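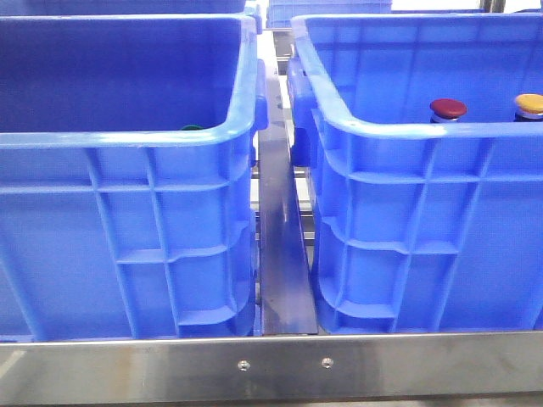
Radwa Morsy, Sutdale site
Filed 2018-12-15 under Imier project, progress reports
Reviewed by Onni Jääskeläinen

Where we are

The last report said the bin picking cell would be ready for a decision on grippers by now. It is ready for part of one. I can tell you which gripper I would not buy, and I can tell you that the fixed camera is worth keeping. I can't yet tell you that the cell as a whole does anything a person with a cart doesn't do faster, and I would ask that the summary that goes up to the board not say so either.

You asked for fewer adjectives and more results, so most of what follows is about the comparison between the Bălan finger gripper and the suction tool we already owned, both run from the Cusitz controller, both picking capped cylindrical parts out of blue plastic crates. There is a shorter section on the camera and a section on money at the end.

The setup

Crates sit side by side on the steel rack with a narrow divider between them. The arm takes a part from one crate and places it in the other. We started with a single part in the crate and moved up to a handful, with the cap colors mixed. The parts are tall enough for the fingers to get hold of if they are standing up. If they are lying down it is a different job, and I have kept those runs separate because the vendor's own numbers don't.

I want to be plain about how much we are helping the robot. The crates go in the same position every time. The rack doesn't move. The lighting was chosen by us. Real crates at Sutdale arrive with bent rims, old labels and whatever was left in the bottom from the last load. Every figure below should be read with that in mind.

Gripper comparison

Each gripper got 100 picks with the parts standing. The suction tool failed 8 times. The Bălan gripper failed 10 times. On those numbers you could say the suction tool won, and somebody at the June meeting would have said exactly that. I don't think the gap means much. A different batch of parts or a different morning could easily turn it over, and I wouldn't spend money on the strength of it.

The kinds of failure are more useful. The suction tool mostly fails by not picking the part up. It comes down on the rounded cap a little off center, the seal doesn't form, the controller sees no vacuum and tries again. That costs time. It doesn't hurt anything. The rounded red caps are the worst for this, and a softer cup helped some when we tried one, though I haven't run the full set with it.

The Bălan gripper mostly fails near the walls. When a part stands close to the back of a crate, the outside finger has nowhere to go. Either it touches the wall and the controller stops the arm, or it comes down on top of the rim and we all wince. Twice it closed on a part at an angle and carried it most of the way across before letting go. I would rather have ten missed picks than one dropped part, because a dropped part has to be found, looked at and usually thrown out, and the cell has no idea that it has gone.

We tried the narrow fingers that Bălan sells as an extra. They reach closer to the wall. They also bend more, and the grip gets worse as they bend. Their engineer told us by phone that this was within the expected range. I asked what the expected range was and have not had an answer.

With the parts lying down, neither tool is good enough to talk about. The suction tool can sometimes take hold of the side of a part and sometimes can't. The fingers can pick one up if it happens to lie the right way. I stopped those runs early and haven't put a number on them, since I don't trust any number I would get.

What the vendor demo left out

You saw the Bălan video, and so did I, and it's a good video. I went back and watched it again after our runs. The parts are always well away from the walls. The bins are shallow. Ours are deep, and depth matters in two ways: the wrist of the arm has to go down inside the crate, and the lower part of the crate is in shadow, so the camera has less to work with just where the gripper has least room. Neither problem shows up in a shallow tray on a bright table.

I'm not accusing anybody of cheating. They showed their product doing what it does well. But our request for funding leaned on that video more than it should have, and I wrote that request, so I'll own that.

Camera

The fixed camera has been the best buy of the project so far. It finds bright caps against blue plastic with very little trouble. Red and yellow are easy. Dark green is not. A green part sitting low in the crate, close under the front rim, can be half hidden by the rim and is nearly as dark as the crate floor around it. The software has reported a crate empty when there was a green part in it, and it has done this often enough that I no longer accept "crate empty" as a stop signal without a person checking.

Onni thinks better lighting will fix it. He may be right. I think moving the camera will do more, because light doesn't help with a part that is behind a rim. We will try his way first as it costs less. If the green parts are still being missed after that, I would like to try a steeper mounting position, which means a new bracket and redoing the calibration.

The steel is the other nuisance. The front rail and the divider both pick up blue from the plastic, and the software now and then takes the edge of the divider for part of a crate wall. When that happens the safe area for the gripper is drawn in the wrong place. We covered the problem by typing in the crate positions by hand. It works, and it's a cheat, and it will have to come out before we can say the cell handles crates that aren't placed exactly.

Controller

The Cusitz controller does what it says. Swapping from one gripper to the other was supposed to be quick. The mechanical part is. The software part was a full day the first time, most of it spent on a setting that was described one way in the manual and another way on the screen. The second swap went much faster, and I would expect later ones to be faster again, so I'm not counting this against it very hard.

I do count the logging against it. When the arm stops, the log gives a stop code and a time, and that's all. It doesn't say which finger touched or how hard. We have been writing it down ourselves in a notebook by the cell. It makes the notebook the most valuable thing in the room, and I would prefer that it wasn't.

Speed

People keep asking me about speed and I keep putting it off. The cell is slow. We run it well under its rated speed because of the contact with the rims, and I won't turn it up until the wall problem is dealt with. A timed comparison with hand picking at this stage would look bad and wouldn't tell us much. I would like to run one before the next report anyway, at whatever speed we have then, so that there is at least a number on paper that came from our own floor.

Changes since the last report

Placing has improved. Early on, parts were being let go too high and tipping over in the second crate, and that then made them useless for the return run. Lowering the release point took care of most of it. The arm no longer stops for no reason between picks, which was a loose connector after all and had nothing to do with the controller, whatever I said about it last time.

The cable guide has been moved so it no longer drags across the crate when the arm reaches for the far corners.

Money and time

We asked for 7 weeks of test time and have used all of it. The equipment budget is close to plan. The narrow fingers were not in the plan and came out of the spares line, so there is now very little left in that line and the next broken cup or finger will come back to you as a request.

What I am asking for

Please don't approve the second Bălan gripper. We have one on loan terms and it can stay until the wall tests are done. Buying another now would only make it harder to say no later.

Please approve the lights and, if they don't do the job, the camera bracket. Both are small items and the details are in the cost sheet Onni sent over.

Please allow one more round of tests with crates taken straight off the floor, not picked out by us, and put on the rack by somebody who doesn't know what the robot needs. I would expect the failure counts to go up, perhaps by a lot. If they do, the question of which gripper is better gets a good deal less interesting, and we should talk about whether picking from these crates was the right job to start with.

Open items

Full run with the softer suction cup, standing parts only.
Green parts under new lighting, low in the crate and near the front rim.
Written answer from Bălan on how much the narrow fingers are meant to bend.
Cusitz support ticket on logging, still open.
Crate positions found by camera instead of entered by hand. No date for this yet.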